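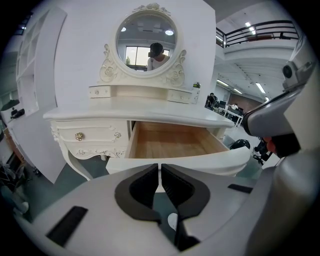 Re: White dressing table, drawers, and what people do to them

From: Amancay Escobar
To: Relidow furniture list
Date: 18 September 2026

Nathalie Nijs wrote:

> I have taken on a white dressing table from my aunt's side of the
> family, with the oval mirror and the roses and every other thing
> a person could carve if left alone with a chisel. I like it more
> than I expected to. Before I put my own stuff in it I would like
> advice on three points.
>
> 1. The drawers under the top stick. Not always. On a damp morning
> I have to brace a foot against the leg, and I don't think the leg
> was made for that.
>
> 2. How do you clean the carving? I have been at the rose with a
> cotton swab and I'm going to be at it until I retire.
>
> 3. My sister says to strip it back to bare wood. She says this
> about everything. Is she right this time?
>
> I put it against the one plain wall in the room, and I would
> rather not move it again. It took 45 minutes to get it up the
> stairs and the two of us were not on speaking terms by the
> landing.
>
> Nathalie

Nathalie,

Welcome to the club. I have the cream-painted sort myself, the one in the photo, with a crest of roses and leaves over the mirror and more flowers down on the scrolls that hold it up. I bought it from Cirillo's when they were clearing the back room, on the theory that I would resell it by June. That was a different June. It is still with me and I have stopped telling people it's stock.

Drawers first. Take the bad one all the way out and look at it before you buy anything. Mine are painted on the front only, and inside they are plain pale wood, so it's easy to see where something has been rubbing. Look for a shiny track along the bottom edge of the sides, then look for the same thing on the runner inside the case. If you find one, rub a plain white candle stub on both, slide the drawer in and out a dozen times, and do it again. That fixed my left one. Soap works too, but I've had it go gummy on me in summer and then you have two problems and a drawer that smells like a guest bathroom.

If wax doesn't do it, check for paint. Somebody, at some point, will have painted that table with the drawers shut, and there will be a ridge on the upper edge of the front where the brush went around the corner. Mine had one. I took it down with fine sandpaper on a flat block, a few strokes at a time, trying the fit in between. Go slowly. The fronts on these curve along the bottom, and if you sand that part enthusiastically you'll have a gap you get to look at every morning while you brush your hair.

Please stop pulling on one side of the drawer. I know the knob is where the knob is. On mine the closed drawer has its round gold knob over toward the left, with a little carved ornament sitting off to the right of it, and the ornament is just the right size to make a tired person think it's a second handle. It is not a second handle. Put your free hand flat under the front and draw the thing toward you level. And take your foot off the leg! A cabriole leg is a lovely shape, but I glued one back on for a customer once and I charged her for the sighing.

The two small drawers up on the tier are a separate matter. The knobs on mine are tiny, and they turn when you pull them, so every few months one comes off in my hand. Take the knob off, wrap the screw with a bit of cotton thread, and put it back. Florkier used to sell a paste for this. I have a jar of the paste. Use the thread.

On the carving: put down the swab. Buy a soft brush, the kind sold for putting on powder, and use it dry. Start at the crest and work down so you only dust the scrolls once, then the apron underneath, which everybody forgets because you have to sit on the floor to see it. For the stuff that won't brush off, use a cloth that has been wrung out until you feel silly, and go over it with a dry one right away. No spray anywhere near the mirror. Spray creeps in behind the edge of the glass and you won't know for a year, and then you'll have black freckles and a grudge.

Now your sister. No. I say this as someone who has stripped a carved piece exactly once, a washstand, for Rekus, who was paying. I kept a tally in the beginning and quit at 33 hours with the flowers only half done. Paint comes off the flat parts like a dream, and that is how it gets you. Then you're in the petals with a dental pick. Then you find that under the paint there are three kinds of wood and some filler, and that whoever painted it had good reasons. He sold it for 700 in the end and I worked out my hourly rate and had to go for a walk. If your sister feels strongly, let her have the underside.

If the white has gotten tired, wash it, wait a week, and look again. Touch up the worn spots on the edges if they bother you. I mixed mine on the lid of a yogurt tub, holding it up against the drawer front by the window. It's creamier than you think. Everyone's first try comes out refrigerator white.

One thing you didn't ask. Decide now what lives on the top. It's a broad top, and it fills up like a parking lot. I've kept mine bare for two months by strict policy, with one white pot with a green cap allowed up on the tier at the right-hand end. My policy before that was no policy, and I once found a tax form under the hairbrushes, from the previous tax year.

As for the plain wall, you picked well. With that much going on around the mirror, wallpaper would be a fistfight. Leave it where it is and make up with whoever had the other end on the stairs. If you need the candle trick explained again, write to me off list, and if the drawers still stick after all of it, measure the width of the drawer front and back and post both numbers. There's a fellow on here who gets very happy about drawers that aren't square and he has been quiet lately.

Does anybody still have the Relidow sheet on replacing a runner? My copy went under a paint can.

Amancay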